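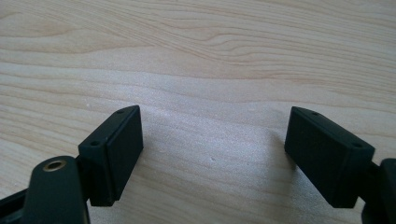
Photo: Rhona Kerr

3.2 Table surfaces and glare

Reading comfort was scored at two sites, Povthorpe library and the Kosden branch. 200 adults signed up, 182 finished. Each read a printed page flat on a pale wood table, then the same page on a dark cloth. Lighting left as the branches normally have it. February, mid afternoon, blinds up.

Complaints about glare came mostly from the bare wood. Readers said the bright patch "pulls the eye" and several moved their chair before starting, which we allowed. Gallegos had seen the same thing in the Bañuelos pilot, though with older readers and a smaller type size. Score differences between cloth and wood were small for short texts and grew with the long one (1,110 words). Age did not change the pattern much. Glasses did, see Table 2.

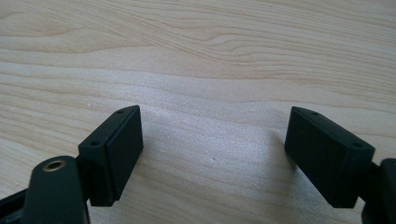 Figure 2. Pale wood with wavy grain; the finish reflects light across the middle.

Grain was not something we planned to test. It came up in the comments anyway: a few people found strong grain distracting next to small print, others liked it and said the cloth felt like a doctors office. We coded these remarks separatly and they are not part of the comfort score.

One limit. The Trornar lamps at Kosden were replaced partway through, so late sessions there had a cooler light. Dropping those sessions leaves the main result in place but widens the spread for the long text. Seating position was noted by hand and some sheets are missing the window side.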